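**Interim report, Saludo Adult Reading Program**
Prepared by Chutima Nilsuwan for the Dradov Fund
2023-09-16

## Enrollment

The program enrolled 1,778 adult learners in the reporting period against a grant target of 2,000. The shortfall is concentrated in the evening groups, where two sites opened a month behind schedule. Morning groups met their targets at every site except Retarow, which lost its main classroom in July and moved to a smaller space.

## Instruction and materials

Tutors completed the first 6 units of the revised curriculum. Unit 7 is in layout and will be printed in the next quarter. The workplace reading unit was expanded at the request of learners employed in warehousing and light assembly. It now covers shift notices, safety labels, parts lists and short maintenance instructions.

Pre- and post-unit tests are given on paper and entered by site staff. Scores from Tireveo have not been reconciled with attendance records and are excluded from this report. 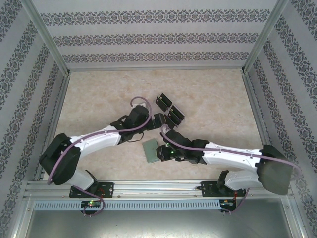 ## Spending

Tutor pay and room rental are within budget. Printing is over budget due to a second run of the Unit 4 workbook, which had missing answer pages. We request approval to move unspent travel funds to the printing line. No change to the total award is requested.

## Next period

- Fill open evening places at the two late sites
- Submit reconciled Tireveo scores
- Sign a room agreement for Retarow through the end of the grant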